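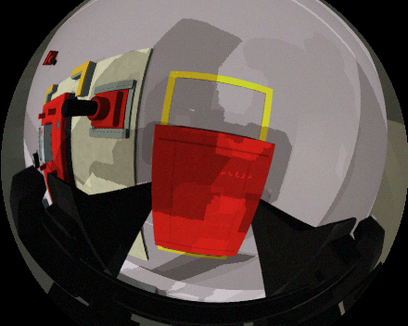 ニュースレター > 開発部門 > シミュレーションと制御

Drarkex 手先魚眼カメラ対応と把持後姿勢推定の変更点

2019年5月19日 文:アスマ・ラマダン(Ultbridge 制御ソフトウェア班)

Drarkex の次期版に、手先カメラの魚眼投影モデルが入る。従来は手先カメラも固定カメラと同じピンホールモデルで描画し、実機側の画像を歪み補正してから両者を合わせていた。補正後の画像では周辺部が引き伸ばされ、指の付け根に近い領域の解像度が落ちる。把持した物体の下端はちょうどその領域にかかるため、姿勢推定の誤差がほかの箇所より大きく出ていた。次期版では描画側を魚眼に合わせ、補正処理を推論の前段から外す。

対象としている作業は、赤い直方体ブロックを二指グリッパで把持し、作業面の黄色い矩形枠に合わせて置くものである。操作対象の機器を並べたパネルも同じ環境に含まれるが、今回の変更で評価したのはブロックの配置だけである。ハンドルやボタンの操作については、接触モデルの見直しが終わってから別に報告する。

■ 描画まわり

投影は等距離射影を基本とし、放射方向の多項式係数を設定ファイルから読む。係数が未指定の場合は等距離射影のまま描画する。有効円の外は黒で塗り、マスクも同時に出力する。これまで各自のスクリプトで円形マスクを作っていた利用者は、二重にかけないよう注意されたい。円の境界で画素が欠けると、輪郭抽出が境界線を物体の辺として拾うことがある。

描画方式は、立方体の各面に相当する6方向を個別に描いてから魚眼像に再標本化する。光線追跡で直接描く案も検討したが、既存のシェーダを流用できる点を優先した。面の継ぎ目で露出がずれる問題は、自動露出を全面共通の値に固定して解消した。継ぎ目付近に残る細かい段差については未対応である。

影の解像度は既知の制約として残る。手先が作業面に近づくと、影の縁が階段状になり、ブロックの表面にも細かい明暗の破片が出る場合がある。影用テクスチャの解像度を上げれば軽減するが、並列環境数を増やしたときのメモリ使用量が先に上限に達する。学習時は光源方向を乱数で振っているため、特定の影形状に依存した推定にはなりにくいと見ている。ただし定量的な切り分けは済んでいない。

■ 姿勢推定(Ramis)

Ramis は把持後の物体姿勢を推定するモジュールで、出力はグリッパ座標系における位置と回転、およびそれぞれの分散である。今版から入力に魚眼像をそのまま取り、画素ごとの視線方向を追加チャネルとして与える。畳み込みの構成自体は変えていない。

直線が曲線に写ることの影響は、当初予想していたほど大きくなかった。問題になったのは遮蔽である。ブロックが枠の大半を隠す姿勢では、枠のうち見えている部分が上辺と両側辺の上部に限られる。下辺は細い帯として残るか、完全に隠れる。旧版では枠の四隅をすべて検出できた場合に限って目標姿勢を更新していたため、接近の後半で更新が止まり、最後に得た値のまま降下していた。

新版では隅点の検出を必須とせず、見えている辺ごとに線分を当てはめ、枠の既知寸法を拘束として目標姿勢を解く。平行な二辺と、それに直交する一辺が得られれば面内の三自由度は定まる。片側の辺が影に入って色が変わる場合があるので、色のしきい値は固定せず、辺の両側の差分で判定する。辺が二本以下になったときは更新を行わず、分散を時間とともに増やす。呼び出し側はこの分散を見て降下を止めるかどうかを決める。

回転の表現には注意が要る。ブロックの正面形状には対称性があり、正解姿勢が複数存在する。学習時の損失は対称群の中で最小のものを取るが、推論時に前フレームとの連続性を保証する処理は Ramis の外に置いた。フレーム間で回転が90度飛ぶ症状を見た場合は、まず後段の連続化フィルタが有効かを確認してほしい。設定の移行時に無効のまま残る事例が、社内で複数報告されている。

■ 制御側の変更

手先速度の指令は200 Hzで出している。画像側の周期はこれより遅く、推定値の間は順運動学による予測で埋める。旧版では画像の到着時刻を基準に予測していたが、露光時刻を基準にするよう改めた。シミュレータ内では両者が一致するため、この差は実機でしか現れない。Drarkex 側に遅延を注入する設定項目を設けたので、学習時から遅延を入れておくことを推奨する。

降下の段階は、接近、整列、接地、開放に分けている。整列から接地への遷移条件は、面内誤差と推定分散の両方がしきい値を下回ることとした。誤差だけを条件にすると、遮蔽が進んで推定が古い値に張り付いたときに遷移してしまう。接地の判定は指の力覚と手首の力覚の併用で、画像は使わない。開放時には指を左右同時に開かず、接触力の大きい側を先に緩める。同時に開いたときの横滑りがシミュレーションで確認されたための措置だが、摩擦係数の設定に強く依存するので、実機で同じ効果が得られるかは未確認である。

グリッパ自体が画像の下側を占めるため、自己遮蔽マスクを関節角から生成している。指の開度が変わるたびにマスクも更新する必要があり、ここを固定画像で済ませると指の縁が物体の辺に混ざる。マスク生成は描画側と同じメッシュを使うが、簡略化した版を読み込んでいる環境では縁がわずかに内側に入る。膨張量の既定値は、この差を吸収できるように設定した。

■ 評価手順

回帰試験では、乱数の種を固定した4000試行を版ごとに実行する。振っている条件は、ブロックの初期姿勢、把持位置のずれ、光源方向、カメラ取り付け角、摩擦係数である。失敗は、把持中の脱落、枠からのはみ出し、時間切れ、関節限界への到達に分類して記録する。成功率だけを並べると、脱落が減ってはみ出しが増えたような変化を見落とすので、比較表は分類別に出力する仕様とした。

画像を含む記録は容量が大きいため、既定では失敗試行と、無作為に選んだ少数の成功試行だけを保存する。再生ツールは手先カメラ像に推定線分と分散の楕円を重ねて表示できる。楕円の描画は魚眼像上で近似しており、円の外周に近いところでは形が正しくない。数値を読む場合はログを参照されたい。

実機との照合は Ait Ali の試験設備で行う。先方のカメラは取り付け角の公差が当方より広いため、校正結果を環境設定に直接読み込む変換スクリプトを用意した。入力形式は先方の校正ツールの出力に合わせてあり、他の形式には対応していない。

■ 移行時の注意

設定ファイルのカメラ節にある投影種別は必須項目になる。省略した場合、旧版はピンホールとして扱ったが、新版は起動時に停止する。歪み補正ノードを構成に残したまま Ramis の新版を接続すると、エラーは出ずに推定だけがずれる。入力のメタデータで検出する処理を検討中だが、次期版には間に合わない。

旧版の学習済み重みは読み込めない。追加チャネルの分だけ初段の形状が異なるためで、初段のみを再初期化して微調整する手順を付属文書に記載した。固定カメラだけを使う構成には影響しない。

次期版の配布は11月を予定している。接触モデルの変更案に対する意見は、それまで社内の課題管理で受け付ける。再現手順には乱数の種と設定ファイルの差分を添えてほしい。

コメント 6件 | 共有 90

お問い合わせ | © 2019 Ultbridge | ページの先頭へ戻る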